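3.2 Setting up and looking after the wrist and fingers

Most papers I read give the gripper one line and move on. I'm going to spend a whole section on it, because keeping this one cell in shape ate more of my time than the learning code ever did, and I'd have loved to read somebody else's notes before I started.

The cell (we call it Katgate, after the street the old lab was on) is one arm, one parallel gripper with two black fingers, and a small camera at the wrist that looks out past the fingertips. The table under it is plain white. The job is handling artificial flowers by the stem, and the first thing I learned is that a fake flower is a rotten object to calibrate with. It bends, it springs back, and the leaves get in front of everything! So all the calibration is done with a rigid pin, 40 mm tall, that screws into a plate at the corner of the table. I touch the pin with the left finger, then the right, and the Kinov script works out where the middle of the gap is in the camera view. If the answer has moved by more than three pixels from the stored value, the cell won't start a run until I've looked at the mount.

Nine times out of ten it's the camera bracket. The two small screws holding it back out slowly as the wrist turns, and I now check them every 200 cycles with a torque driver and put a stripe of paint across each head so I can see a slipped one at a glance. Before the paint, I once lost a whole afternoon chasing what I was sure was a bug in the hand-eye transform (it wasn't, the bracket was loose, and I'd walked past it maybe a dozen times).

Focus is the other thing I fiddled with for far too long. The lens is fixed, and I had to choose between sharp fingertips and sharp table. I went for the zone just beyond the tips, where the stem should be when the fingers close. The price is that petals get blurry when they come very near the lens, and with a big flower head they can fill the top of the view.

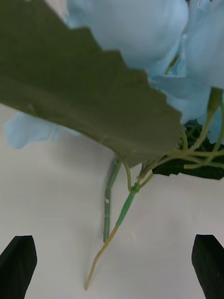

I tried a shorter focus for a week in May and went straight back. Blurry petals don't bother the stem finder much, but a blurry stem does, and the bare end of a stem wire is thin enough to vanish if it's even a little soft. Leaves are a bigger headache. A broad one can lie right across the upper stems, so the finder is told to start low, near the gap between the fingers, and work its way up toward the flower until it hits a joint or loses the line.

Lighting got the same treatment. I hung two diffuse panels and turned everything else off, which leaves soft shadows on the white surface, and the threshold sits far enough from them that they rarely get picked up as stems. I re-shoot the blank table before each session and the script compares it with the stored one. Smudges show up right away, and a wipe with a damp cloth fixes nearly all of them.

The fingers themselves need less care than I'd feared. Plastic coating from the stems does rub off on the inside faces, and once it builds up the grip gets slick and stems start to roll. I clean the faces with alcohol at the end of the day and check the open width with a gauge block in the morning. Over the 469 cycles reported here I swapped the fingers once, after cycle 154, when the left one had picked up a nick from the calibration pin (my fault, I'd typed the wrong approach height). After a swap the whole pin routine has to be run again from the top, including the camera part, even if the new pair looks identical to the old one.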